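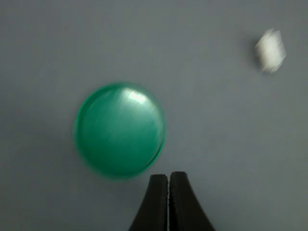 Photo: Ilero Lab

A green disc sits on a gray surface, close to the tips of a closed gripper. To a person, picking it up is no task at all. To the robots at Ilero, a small research lab in Vidcombe, discs like it have been the source of most of a year's trouble.

The difficulty is shine. A glossy, see-through part does not look the same from one moment to the next. Light bounces off the top face and leaves a bright patch, and when the arm moves, the patch moves too. Software that looks for edges often finds the edge of the glare and takes it for the edge of the part. The gripper then closes in the wrong place.

The usual answer in factories is to control the light. Parts go under a hood, or they get a dusting of matte powder before a depth camera measures them. Both work, and both cost time and floor space. Ilero wanted a method that would work under plain ceiling lights with the camera already on the wrist of the arm.

The method is called Seixas, and the idea behind it is simple. Before it reaches for anything, the arm makes a few short sideways moves with its fingers shut. The camera records all the way through, including the parts where the picture smears. The software then compares what shifted with what stayed put. A real rim moves across the picture in a way that matches the motion of the arm. A highlight slides at a different rate. Anything that does not keep pace with the arm is marked as light and left out of the grasp plan.

Most vision systems throw blurred pictures away. Seixas keeps them. The length and direction of a smear say something about how far away a surface is, and the arm already knows how fast it was going. An early version used only sharp pictures and had to stop after each move, which made it too slow to be of much use on a line.

The fingertips matter as well. They stay in view at the bottom of the picture the whole time, and because they are fixed to the camera mount, they stay fairly crisp while everything on the table blurs. The software uses them as a ruler. If the tips seem to have moved, the camera has been bumped and the arm stops until it has been set up again.

In the main test, the arm made 50 attempts on glossy parts with the standard edge-based method and 50 with Seixas. The standard method picked up 19. Seixas picked up 40. Of its ten misses, 4 came from parts lying so close together that their rims overlapped. The rest were slips, where the fingers closed in the right place and the part slid out.

The sideways moves add time to every pick, and the lab has not yet tried the method on a moving belt. It also does little for fully clear parts, which have no color to follow. A sorting firm, Trallance, has agreed to run the software on one of its benches starting in December, with mixed plastic parts and no special lighting. Ilero plans to release the code after that trial, along with the recordings from the misses.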